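3. Desarrollo del trabajo

Nuestro grupo (Leonora Soriano, Albertina Leitão y Knut Ostermann) eligió el tema del almacenamiento de barras en cajas grises rectangulares. La pregunta era sencilla: cómo se reparten las piezas cuando caen sin orden, y qué desgaste produce esto en la caja. El profesor Benedikt Petersen nos aconsejó usar dos colores, porque así es más fácil comparar las posiciones en las fotos.

Hicimos 19 series en abril. En cada serie vaciamos las barras desde la misma altura y después anotamos la orientación de cada una en una hoja. Una barra cruzada sobre otra la contamos como "apoyada", también si el contacto era muy pequeño.
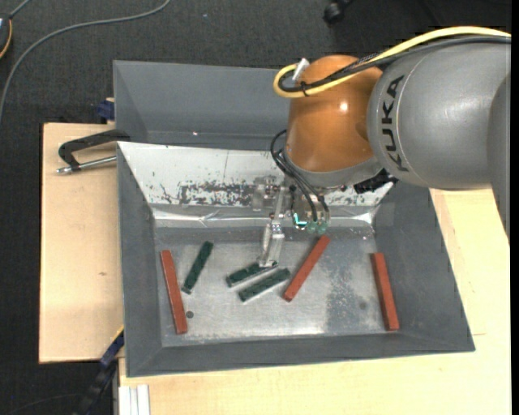

El desgaste lo evaluamos solamente a la vista, con una escala de 1 a 8. En las paredes inclinadas pusimos valores más altos de lo que esperábamos al principio. Leonora propuso medir la profundidad de los arañazos, pero no teníamos el instrumento adecuado y dejamos esta parte para otro grupo.

3.1 Dificultades

En las primeras series no escribimos quién vaciaba la caja, y por eso dos hojas no se pudieron utilizar. La tabla completa se encuentra en el anexo B.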